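Hallgate Massage and Bodywork Program
Handout for Unit 5: Hands, Wrists and Forearms

Okay, so last unit we spent all our time on the low back and everybody got very comfortable leaning in with body weight. Forearms are different. The muscles are small, they're layered, and your client uses them all day long, so they tend to be more tender than people expect. Go slower than you think you need to. I say this every January and I still see elbows coming out in the first practice round!

Start by getting the two groups straight in your head. The flexors run along the palm side of the forearm and most of them share an attachment at the inside of the elbow (the medial epicondyle, that bony bump that hurts when you bang it). The extensors run along the back and start mostly from the outside bump, the lateral epicondyle. Put your own forearm on your desk, palm up, and wiggle your fingers one at a time. Feel that ripple near the elbow? Those are your finger flexors, and they're a long way from the fingers they move. Students are always surprised by that, and so was I.

A word on gripping. When you squeeze something, the flexors do the obvious work, but the extensors have to fire too or your wrist would just curl in on itself. So a client who grips for a living — hairdressers, gardeners, people on a packing line — often shows up sore on the top of the forearm and can't figure out why. They'll say "but I'm not lifting anything." Ask what they hold, how long they hold it, and whether the wrist is bent while they do it. Write the answer down in their own words on the intake sheet.

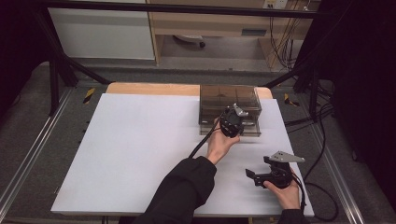 Bench task with a hand-held gripper in each hand.

Now the hands-on part. Client on their back, arm resting on the table, small towel under the wrist. Use very little oil; you want some drag. The order I teach is the one in the Clurnham workbook, with a couple of changes of my own:

Warm the whole forearm with broad palm strokes, wrist to elbow, both sides.
Thumb glides along the flexors, one strip at a time, easing off before you reach the crease of the elbow.
Turn the arm over and do the extensors the same way. Less pressure here.
Hold a tender spot for 7 slow breaths (the client's breaths, please, yours will be faster).
Finish in the palm. Spread it gently with both thumbs and spend real time on the fleshy pad below the thumb.

Stay off the inside of the elbow crease itself, and be light at the front of the wrist. There are nerves and blood vessels close to the surface in both places. If your client feels tingling, numbness or anything zippy running into the fingers, back off right away and ask where it went. Thumb, index and middle finger makes me think of the median nerve. Ring and little finger, ulnar. You aren't diagnosing anything, but you do need to write it down, and if it keeps coming back between sessions they should see their doctor or physical therapist.

Same goes for swelling, heat, a recent fall, or a grip that has gotten weaker all of a sudden. Don't work on it. Refer out. We'll go through the referral letter next time, so bring the blank one from your folder.

Your own hands! Keep your wrists close to straight, stack your thumb joints, and switch to knuckles or the flat of your forearm when your thumbs complain. I had a bad stretch with my right thumb years ago and it was entirely my own fault (too many back-to-back clients, no breaks, table set too high). Check your table height before each practice round. The Mizuno tables in the back row adjust with a lever, the older ones with the knobs on the legs, and please tighten those all the way.

For next time: read the forearm chapter in Eltemov, the first 40 pages, and skip the part on splints for now. Do 2 full practice sessions on different people and fill out a sheet for each. Short notes are fine, but I do need to be able to read them.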